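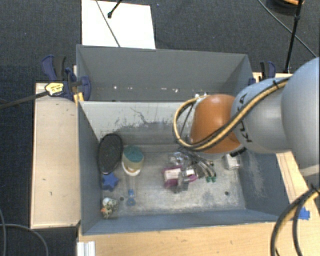
My bin at home has the same grey walls and the same grey dust, one reader wrote to me in March, and she asked how to clean it without taking every small thing out and losing half of them. I promised her a full answer, and I write it down now for everyone who keeps odds and ends in one open bin.

Workshop > Storage > Cleaning a mixed bin

How to clean and sort a metal bin of small mixed things

A bin with sloped walls is a good place for mixed items, because everything slides down where you can reach it. The dust slides down too. After some months you have a grey floor, dark marks on the walls, and small toys and boxes that feel dirty in the hand.

What you need

- two soft cloths and an old paintbrush
- a bucket of warm water with a little dish soap
- a tray or a flat cardboard lid
- a vacuum cleaner with the narrow nozzle

Step 1. Check that the bin stands firmly. If a wall is held to the base with a quick-grip clamp, leave the clamp on until you finish. I loosened mine too early the first time and the wall moved on me.

Step 2. Take the things out and put them on the tray in three groups: hard plastic, cardboard, and anything soft like a sponge or a brush head. Clear and see-through pieces are easy to miss against the metal, so feel along the floor with your hand. Sheet metal can have a sharp edge, so go slowly.

Step 3. Look for holes in the floor of the bin. Put a piece of tape over each one before you begin, or small clips will go through it.

Step 4. Brush the walls from top to bottom, then vacuum the floor. Do not start with the wet cloth. Wet dust becomes a paste and you will rub it for half an hour.

Step 5. Wash the walls with the soapy cloth. Dark scuff marks need more patience. A paste of baking soda takes off most of them, but if the metal is painted, try first in a corner. Some scratches will stay, and I have stopped worrying about them.

Step 6. Dry everything with the second cloth and wait until the seams are dry also.

Step 7. Clean the items. Plastic toys and tubs with lids can go in the bucket, with the lid closed. Cardboard boxes get only a dry brush. Rinse sponges separately and let them dry through before they go back.

Step 8. Put the heavy pieces in first and the boxes last, so their colour and printing stay visible.

I do this every 9 weeks. In Malta, where I lived before, the dust was worse and I did it more often.

Comments (3)

Wutosari: The tape over the holes is a very good idea. I lost a lot of clips before I noticed ours.

Camum: Can I use vinegar for the scuffs?
Reply from the author: On bare steel yes, but rinse it well after. On paint I would not.

pegboard_fan: Mine is deeper so I tip it on its side for step 4. Saves my back.

Related

- Which size of bin for a small workbench
- Labelling tubs when the lids are all one colour
- Removing sticker glue from plastic toys
- Drying sponges and brushes in winter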